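Skills lab notebook, Feltcombe teaching site
24 September 2026

Set up for the first-term practical nursing group. Wound care and sterile field this morning, med-surg case review after lunch.

Fotini ran the sterile field station. Same trouble as the June group: students open the pack correctly, then reach across it to get the gauze. She had them stop and say out loud where their hands were going before each move. Slow, but by the last round most were walking to the other side of the table. I'd like this written into the station sheet before the next group comes through.

Dressing supplies: one carton short against the Proravano order. Kamil has the packing slip and will call them.
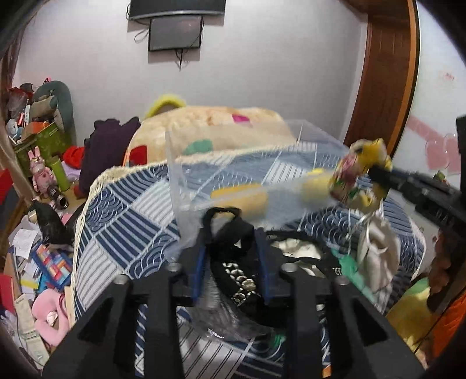
Case review used chapter 3 of the new workbook (Pillai edition). The heart failure case went well. Fluid balance did not. The patient in the case has an intake of 1,620 mL and a urine output of 362 mL, and half the group treated the difference as a math exercise and moved on. We had to ask what they would look for at the bedside, and who they would tell. After that they got to daily weights, ankle swelling and lung sounds without much help.

Two students asked why the answer key doesn't mention wound drainage as output. Checked it – they're right, the case lists a drain and the key leaves it out. Zdislava to write to the publisher. Until then, tell students to chart the drain volume on its own line and include it in the total.

Oldřich wants to swap the order and put case review first, on the grounds that people are tired after lunch. I'm not sure. The reading is easier to follow once they've handled the equipment. We agreed to try his way with the Drindside group and compare the check-off sheets.

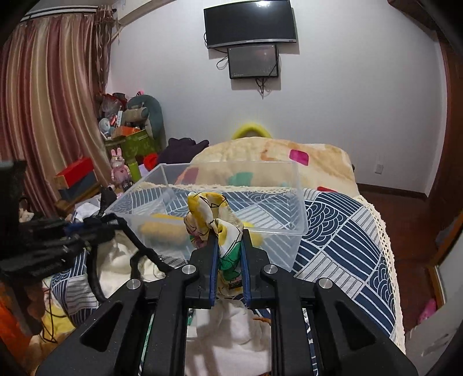

Blood pressure arm at bed two is reading low again. Bořivoj changed the tubing and it held for the rest of the session, but leave the tag on until it has been checked against the manual cuff.

Library copies of the old edition: keep two for reference, the rest can go. Page numbers on our handouts still match the old one, so those need redoing. I've done weeks one and two.

To do
Station sheet, add the spoken step – Fotini
Carton – Kamil
Letter on the answer key – Zdislava
Handouts, week three onward – me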